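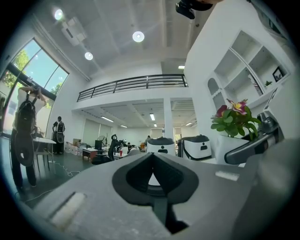
Destow handheld gripper kit - pre-use safety check, with my comments
4 min read

I've got the Destow on trial at our Brandport office until July, and I'm filling this in as I go. Sorry if the comments ramble!

1. Gripper body, cracks or sharp edges - OK. Ran my thumb all the way round, nothing caught.

2. Finger travel - OK. Opened and closed each one 125 times, no sticking. My hands got tired before the kit did.

3. Backpack harness, straps and buckles - OK, but the chest strap slips a little on me. I'd love a second clip.

4. Marker cubes tight on their mounts - OK after a quarter turn on one screw. Check this every session, it's easy to forget.

5. Floor clear of cables - NEEDS WORK. We've got power strips and loose cable right where people walk, and you're looking at your hands the whole time with this thing. Cable covers ordered from Gulton.

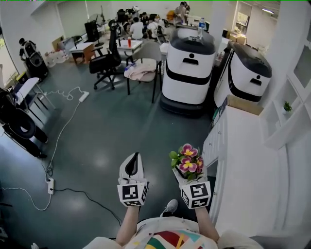 Item 6, grip test with the potted flower, left gripper empty.

6. Grip on light objects - OK. Squeeze gently, the stems are easy to bend.

7. Battery - OK. 136 minutes on one charge, and I was hoping for more.

8. Spare finger pads in the case - MISSING. I've emailed Destow.

Next check due at 300 hours, or sooner if anybody drops one.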